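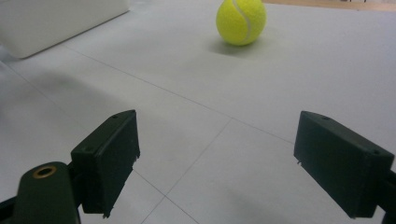 4. Preparación de la máquina lanzapelotas Trorkmont

Antes de empezar, coloque la máquina sobre una superficie firme y nivelada, detrás de la línea de fondo. No la conecte todavía.

4.1 Carga de la tolva

1. Compruebe que el interruptor general está en la posición 0.
2. Abra la tolva girando los dos cierres laterales hacia fuera.
3. Introduzca las pelotas sin presionarlas. Use pelotas con presión y del mismo tipo; mezclar nuevas y gastadas altera la longitud del tiro.
4. Cierre la tolva hasta oír el clic.

Nota: las pelotas mojadas resbalan entre las ruedas y dejan restos de fieltro. Séquelas antes de cargarlas.

4.2 Ajuste del lanzamiento

1. Encienda la máquina y espere cinco segundos a que las ruedas alcancen su régimen.
2. Seleccione la velocidad con el mando izquierdo. Para la primera sesión se recomienda el nivel 2.
3. Ajuste la altura con la palanca trasera — nunca con las ruedas en marcha.
4. Pulse INICIO y sitúese al otro lado de la red.

PRECAUCIÓN: no se asome a la boca de salida ni introduzca la mano en ella con la máquina encendida. Si una pelota se atasca, apague el equipo, desenchúfelo y espere a que las ruedas se detengan por completo.

4.3 Contador

La pantalla muestra el total de lanzamientos, por ejemplo 2.327. Para ponerlo a cero, mantenga pulsado MENÚ hasta que la cifra parpadee y suéltelo. El ajuste de velocidad se conserva.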